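**Ticket: right arm drops out partway through brick sorting**
Project: Brimcombe two-arm sorter, student robotics club
Opened by: Iresha Bandara
Working on it: Iresha, Karthik Munshi, Sabina Miah
Status: fixed, watching

### What happens

The sorting routine starts fine, both arms home, and then at some point the right arm stops answering. The left one carries on happily. The log always ends the same way:

```
right: no reply from joint 5 (retry 3 of 3)
right: torque off
```

The first time was at step 596. We ran it again and got to almost 2,000 before it quit, so it isn't tied to one spot in the program. I was sort of thrilled that it got that far – our best run before that was 40 steps!

### What we tried

1. Restarted the control script. No change.
2. Swapped the USB cables between the two boards. The fault stayed with the right arm, so the laptop ports are cleared.
3. Slowed the right arm to half speed. It ran longer, and then dropped out on a big reach to the left.
4. Sabina read the joint temperatures off the log. All normal.

Number 3 was the clue. Karthik noticed that the dropouts bunch up when the wrist is stretched toward the middle and turning at the same time, which is when the cable run has the least slack.
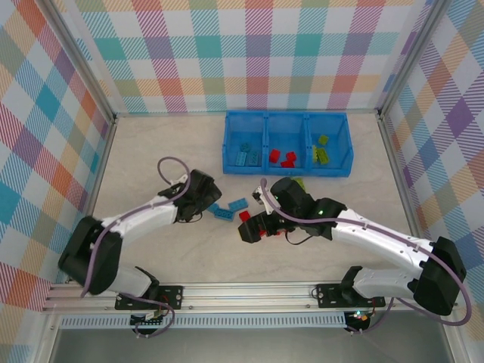
So we wrote a tiny test that does only that move: reach to the middle, roll the wrist left, roll it right, go back. It failed on the ninth try. We loosened the cable clip nearest the elbow, gave the loop a bit more length and ran the same test for 1,000 rolls. Zero dropouts. There was cheering.

Karthik then pulled the old cable and wiggled it by hand with the arm powered and parked. Joint 5 came and went with every wiggle, always near the wrist plug. New cable is in (from the Etell spares box, please write it on the list).

### Comment – Sevim Gündoğdu

Great find! Could you check the left arm too? Both were wired on the same afternoon and I was the one pulling the clips tight, sorry.

### Reply – Iresha

Checked. The left has more slack at the elbow, but I moved its clip anyway so the two match. Left passed the 1,000 rolls as well.

### Comment – Ashraful Begum

Does this change anything for the color sorting? I still have the teal threshold to tune and I'd love to start tonight.

### Reply – Karthik

Nope, go for it. Pull first, the retry message now prints the joint angle too. Keep the right arm at normal speed so we find out quickly if it comes back.

### Still open

- Sabina is adding the wrist roll test to the startup checks
- Order two more cables before the Jivholm meet in April
- Leave this ticket open until we have three full sorting runs in a row (one done so far, and it was beautiful)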